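Filed under: Car Stuff, DIY Fails & Fixes
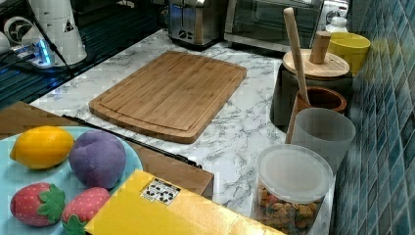
My car wouldn't start one morning in April, and I mean nothing, not even a click. The night before it had been perfectly fine. I called my friend Olga Yáñez, who knows far more about cars than I do, and she said it sounded like something was draining the battery overnight. I had no idea where to begin with that, so I sat in the kitchen to think. The toaster at the back of the counter has its own little control panel on the front, and it hit me that half the stuff we own is sipping power even when we think it's off. Cars are exactly the same!

They call it a parasitic drain. Your clock, your alarm and your radio memory all pull a tiny bit of current while the car is parked, and that's fine. Mine was pulling 597 milliamps, which is awful (Olga likes to see it under 40). 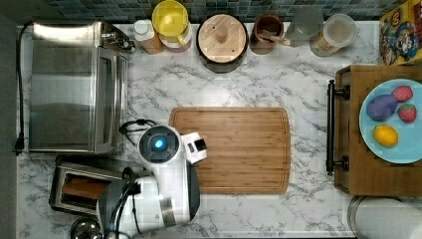 Can a dash cam kill a car battery overnight? It can if it's wired to a fuse that stays live with the ignition off, especially when the battery is already a few years old.

And guess what I had? A Driltura dash cam, wired in by me, very proudly, to the wrong fuse. We found it by hooking up a multimeter at the negative terminal, letting the car sit for 15 minutes so all the modules could go to sleep, and then pulling fuses one by one until the number dropped.

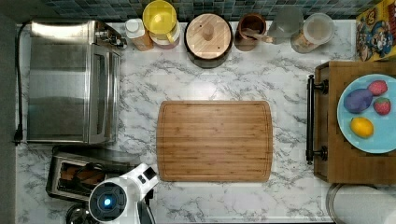 Waiting for the car to go to sleep was the part I kept messing up. I opened the door to grab my coffee and woke the whole thing up, so we had to start over – twice. Olga finally sent me inside. I stood there staring at the toaster with the bread in its slots and the cord trailing down beside the toaster oven, wishing a car was that easy. With a kitchen you can see the plug!

Anyway, I moved the camera to a switched fuse and the drain went down to normal. The battery didn't make it, though. The guy at Istmont tested it and said it was done, so that was $329 with a new terminal clamp and labor. Ouch. 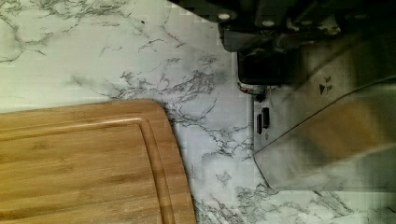 If you want to try this yourself, take pictures of the fuse box before you touch anything. I lined mine up in order on a cutting board, a bamboo one like ours, and it worked great until I bumped it. Thank goodness for those photos. Also, don't start the car with the meter hooked up, or you'll be buying a fuse for the meter too – ask me how I know.

Next up is the squeaky passenger window.

Recent posts
Do I Really Need Winter Wipers?
The Smell in My Trunk, Part 2
Road Trip to Gandcombe With No AC
How I Finally Got My Key Fob Open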